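Workshop evenings in Flarkness: what we learned about sharing

The repair and making room at Takstead has been open to members since March, and I was asked to write a few words on how it goes. We now have 200 members on the list, and almost 29 of them come every week. For a small town like Flarkness I find this a very good number.

The most difficult subject is not tools but shelves. People start a project, go home, and the box stays. From this month each member has one shelf, marked with name and telephone number. What does not fit on it must go home the same evening.

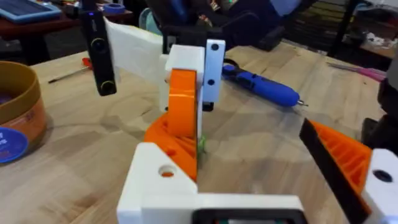
White and orange printed parts on the workbench.

We also changed the booking. Before, it was a paper list by the door, and two persons often wrote themselves for the same hour. Now you send a message to Haziq Sutanto before noon and he confirms it. Please wait for his answer before you travel, especially those who take the bus from Haninberg.
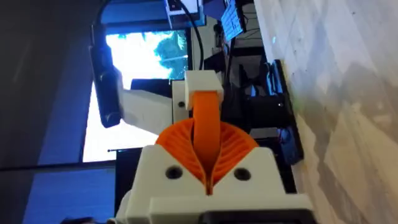 The fee remains the same until the end of the year. Members who pay for the whole year at once receive 2 months free, and this is also valid for families.

The next open evening is on 2023-05-26. We will sharpen kitchen knives and garden scissors, so bring yours, well wrapped in a cloth. Tea is prepared, but please bring your own cup.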